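Miltwood Support Desk
Ticket 2864: Nightly label export stops at 3,000 rows
Status: Resolved
Priority: Normal
Product: Fadard Inventory, self-hosted
Opened by: Sun-ja Noh, Evance
Assigned to: Eun-seong Yook
Opened: 27 May 2025

Problem as reported

The nightly export from Fadard to our label printing share produces a short file. The stock table for the Çetinkaya warehouse holds more rows than the file does. The file always ends at row 3,000, plus the header. The job log says "completed" and the exit code is 0, so our monitoring doesn't flag it. We noticed when the morning shift could not print shelf labels for parts near the end of the alphabet.

The export worked until we moved the database to the new host in January. It may have been broken since then. The table was smaller at the time and would have fit under the limit.

Steps to reproduce

Log in as the export user.
Run the job "labels_nightly" by hand with the Çetinkaya site selected.
Open the output in a text editor and go to the last line.

Expected: last line is the final part number in the stock table.
Result: last line is row 3,000. No error.

Reply, Eun-seong Yook

Thanks for the clear steps. Please send the following:

The export section of the server config file, with passwords removed.
The job log from last night's run at debug level.
The result of a row count on the stock table, run as the export user and again as the admin user.

Please don't open the output in a spreadsheet and save it again before sending. Spreadsheets strip leading zeros from part numbers and that makes the file harder to compare.

Reply, Sun-ja Noh

Config and log attached. Both users get the same row count, so I don't think it is a permissions problem. I also tried the export with the Evance main site selected. That one is complete at 2,864 rows.

I restarted the export service and ran the job again. No change. I also cleared the temp folder – no change there either.

Reply, Eun-seong Yook

The main site is under the limit, so it would look fine either way. The debug log shows one fetch, then a close. There should be a second fetch for the rest of the table.

Your config has page_size = 3000, which is a valid value. What is missing is the line follow_pages. On the old host this was set to yes in a local override file. The override file is not part of the standard backup, so it would not have moved with the database. Without that line the job reads one page and stops.

To fix:

1. Stop the export service.
2. Add follow_pages = yes directly under page_size, in the export section. The line is ignored in any other section.
3. Save the file as plain text, UTF-8, no byte order mark.
4. Start the service and run the job by hand.

Leave page_size where it is. Raising it will hide the problem for a while and it uses more memory.

Reply, Sun-ja Noh

Added the line. The first run failed with "unknown key" at that line. I had pasted it from the ticket page and picked up a non-breaking space before the equals sign. Typed it in by hand and the job ran. The file now matches the row count, and the last part number is correct.

One remaining item: the site name in the header row shows as "?etinkaya". Was that always the case?

Reply, Eun-seong Yook

That is a separate setting. Put header_encoding = utf-8 in the same section and restart. The data rows already use the right encoding, only the header falls back to the system default.

We have copied the page limit notes into the help article linked to this ticket. Text of the article follows.

Export files that end early

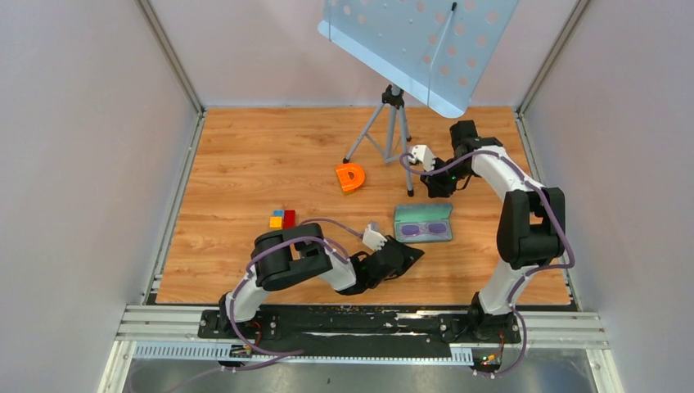 By Eun-seong Yook, Miltwood Support
Filed under: Exports, Self-hosted

If an export ends at exactly the page size, check follow_pages first. The job treats the end of a page as the end of the data when this key is missing, and it reports success. Sites smaller than one page are not affected.

After a host move, compare the old and new config folders by hand. Look for files ending in .local – these hold overrides and are skipped by the backup tool in version 5.2 and earlier.

To catch a short file, turn on verify_count. The job then compares the rows written with the rows in the table and exits with code 2 if they differ.

Reply, Sun-ja Noh

Header is correct now. verify_count is on and last night's run passed. OK to close.

Ticket closed by Eun-seong Yook
Resolution: Configuration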